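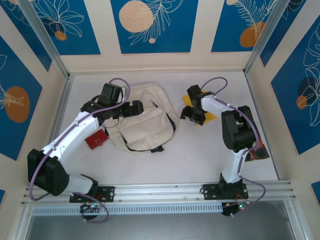
We bought the Zikbridge saucer swing in October, which my sister thought was a crazy time of year to be hanging a swing, but the old tire swing had finally split and my kids were not going to wait for spring. I've had it up long enough now to have opinions. I have a lot of them!

The one we got is the bigger size, the kind where two kids can pile on together, and it was 204 dollars with the hanging straps included. The smaller one is cheaper but you have to buy the straps separately, and by the time you add them in the gap isn't much. The listing says it holds 300 pounds. I have been on it. My husband has been on it. We have not been on it together, so I can't tell you anything about that.

Putting it together was the part I was dreading, and it went okay. The ring comes in four curved pieces that click into each other, and then you lace the seat onto it with one very long cord. The drawing for the lacing is tiny and I did the whole thing backward the first time — I got almost all the way around and had a loose flap on one side and a seat like a drum on the other. Take it slow and leave everything slack until you've gone the full circle, then tighten. My neighbor Amber Kuipers has the same swing and says she did hers in front of a movie, so maybe I'm just bad at lacing.

The straps are good. They're wide, they don't bite into the branch, and the loops sewn along them let you change the height without any knots. The carabiners are fine but one of ours squeaked from the first day. A little silicone spray took care of it for a couple of weeks and then it came back, and now I just spray it when I remember.
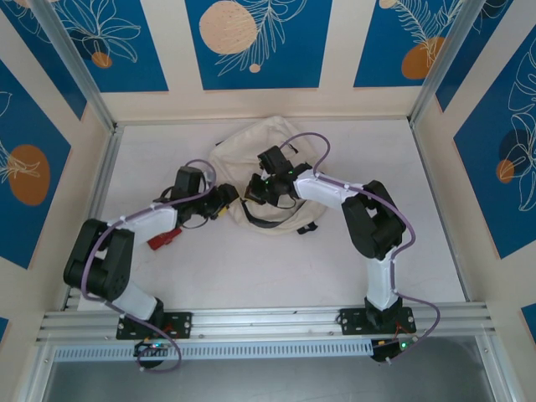
What I really like is how it moves. The tire swing went around and around until somebody felt sick, and this one has more of a long, lazy glide to it, especially if you hang it from two points. We started with one point and switched after a week. With two it stays level when a kid climbs on from the side, which matters a lot if your kids are the climbing-on-from-the-side type. My youngest lies in it on her stomach and drags her fingers in the grass, and my 9 year old has figured out how to stand up in it, which we are having ongoing talks about.

Now the complaints. The foam padding around the ring is thin, and the cover zips closed on the top side, right where everybody's legs go. Why not underneath? I turned ours so the zipper faces down and it looks a little odd but nobody gets scratched. The bright green has also faded faster than I'd like. And water does sit in the seat after a heavy rain, so you'll want to tip it before anyone jumps on in school clothes.

I did look at the Pirton before buying. It has a nicer seat, but only comes with rope, and I didn't want rope on that tree. The Dunow was way over what I wanted to spend.

I wrote to Zikbridge about the squeak and heard back from a Mircea Ilie on Saturday, who offered to mail me a new carabiner. It hasn't come yet but I'll update this when it does. Four stars for now, and the missing one is all zipper.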